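4.2 Release check before the tray

The planner described in Section 3 gives a path from the grasp pose to a release pose over the tray. In our first version the gripper opened when the arm reported that the path was finished. This was not a good rule. The joint controller of the Zatell arm reports the end of motion when the commanded position is reached, but the real position can still be behind it, and a small part dropped in this moment may touch the tray wall.

For this reason we added a release check between the planner and the gripper driver. The check runs as a separate node and reads two inputs: the joint encoders and the last tray estimate from the perception module. The gripper is allowed to open only when both inputs agree that the part is inside the tray outline, with a margin of 7 mm on each side. If the inputs do not agree within 300 ms, the node asks the planner for a new approach from the same height. After two new approaches the task is stopped and the state is written to the log.

The tray estimate needs some more explanation. We do not fit a full model of the tray. The perception module finds only the upper rim and keeps it as four line segments in the base coordinates. We found this more stable than the full model under changing daylight, which was a frequent problem in the Mundholm room during the recordings in May. The parts on the table are handled by another branch of the software (Section 3.3) and their poses are frozen during the transfer.

Figure 5 shows the arm close to the tray, with the part between the fingers.

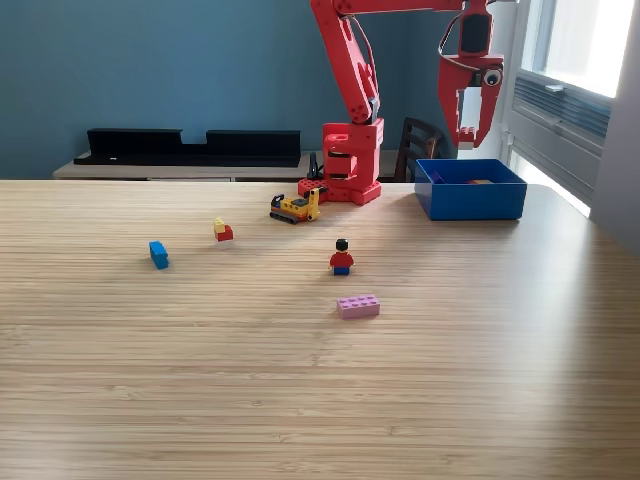 Figure 5. Red arm with a small studded brick between the gripper fingers, above and slightly to the left of the blue tray. Other toy pieces are on the table in front of the arm.

The margin was chosen by hand after 22 trial transfers and was not changed later. A larger margin gave many unnecessary approaches, mainly for long bricks, whose outline extends far from the grasp point. An automatic choice of the margin from the part size is possible, but it is not included in the present version.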